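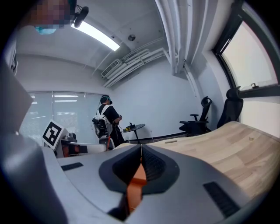

A table with a handle in it: talking tidying and timber at Nalell

The first thing I asked the woman who furnishes the shared rooms at Nalell was why the big table isn't square. She laughed and ran her palm along the edge.

"Everybody asks that! I wanted something you could come up to from any side. With a straight table people line up along it like they're at school, and with this one they just sort of settle."

It's a lovely thing, pale wood with a wandering outline and corners you want to put your hand round. The top is made of joined strips, some nearly cream and some a light tan, and she says she spent a whole October deciding which shade should sit next to which. The top alone cost her 800 pounds, and she still thinks she got it cheap.

"I laid the strips out on the floor and moved them about for ages," she said. "My sister thought I'd lost my mind. But look how the grain runs along it, I never get tired of that."

Near one edge there's a long oval cut right through the wood. She calls it the handle, although she admits the table has been moved exactly twice.

Against all this blonde wood she likes a bit of contrast. The little round side table is black, on one slim leg, and came from a clearance shelf at Jiang, where she paid 200 for it and a lamp that has gone elsewhere. "It's tiny, it holds one thing, and that's enough. If it were bigger it would be covered in post."

Then we got on to organisers, and she really lit up. Her favourite is the reddish-orange tray, which has a raised platform at the back and a shallow open part in front. There are two round places on the platform, one at each side, and a clear glass jar goes in one of them.

"I love that it's on two levels. Jars up top, small bits down below, and you can see the lot without opening anything. I tried three from Elleta before this and they all had lids. I can't be doing with lids on a tray. You stop looking inside."

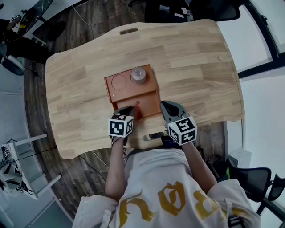 The two-level tray on the big table, with its glass jar on the platform.

Does the other round place ever get used? "Oh, it does. Pencils one week, a candle the next. I like leaving it free as well, so there's somewhere for whatever turns up."

Her way of setting a table straight is pleasingly simple. She starts with the tray, puts the small pieces back in the low part, and only then looks at the rest of the surface. Cloths and polish stay out of sight until the end. For the wood she swears by Fenorix oil, a thin coat rubbed in with an old T-shirt, and she buys it in 200 ml tins so it doesn't go sticky before she's finished it.

I asked what she'd like to change next. A second tray, she said straight away, in the same colour if she can find one, and a shelf for the wall in room 213.

"And I'd like another table with a wobbly edge. A small one, for by the window."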